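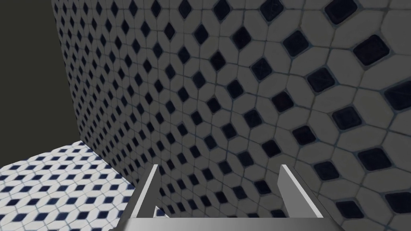 Minutes, Plullberg Film Fan Club, September 2020

Hello all! I'm on minutes again, so apologies in advance for the spelling and for anything I missed while I was hunting for my charger. We met online as usual and had 23 on the call by the time everyone had found the link.

**Last minutes**

Agreed, with one change. I'd put that the Drarlow trailer was two minutes long and several of you wrote in to say it's nearer three if you count the bit after the title. Fixed now.

**Drarlow release**

Most of the evening went on this (no surprise there). The release has been moved to October, and the Hokon cinema has said it will show it with every other row closed. I read out their email. They can give us 2 block bookings, early evening and late, and they want names a week ahead. A few of you are still not keen on sitting indoors for that long, which is completely fair, so we're also going to do a watch-along once it's out to rent.

We then had a long chat about whether the two leads really get on or whether it's all for the interviews. I think they do! You can't fake that giggling fit on the breakfast show. The other camp said they're actors, so yes, you can. Left it there.

*Action: me to send round the booking form. Please reply even if it's a no.*

**Imai subtitles**

The subtitle group has finished the first half of the Imai behind-the-scenes disc, 609 lines so far, and it's lovely work. The scene in the make-up van had me crying with laughter. There was some disagreement over whether to keep the nicknames as they are or put them into English. We voted to keep them, with a note at the start for newer fans.

Somebody asked if we could put the whole thing up on the open page. No, sorry, it stays as a text file that you play alongside your own copy of the disc.

*Action: subtitle group to share the second half for checking before the next meeting.*

**Fanzine**

The summer issue has now had 2,000 downloads, hooray! The autumn one is short of pages. We've got the costume piece, the quiz and a very long review of the soundtrack, but no cover yet. Drawings welcome, and so are collages. Please don't send screenshots from the trailer, as we had a grumpy email last time.

**Birthday card**

We're doing one big card for the director again. Messages of no more than a couple of lines, please, and keep them clean. I'll print it and post it to the agency.

**Any other business**

- The group chat is to be spoiler-free for a fortnight after release. Use the other chat if you're bursting.
- Badges: still waiting for the printer to get back to me.
- Next meeting is in October, same link, after the first booking at Hokon.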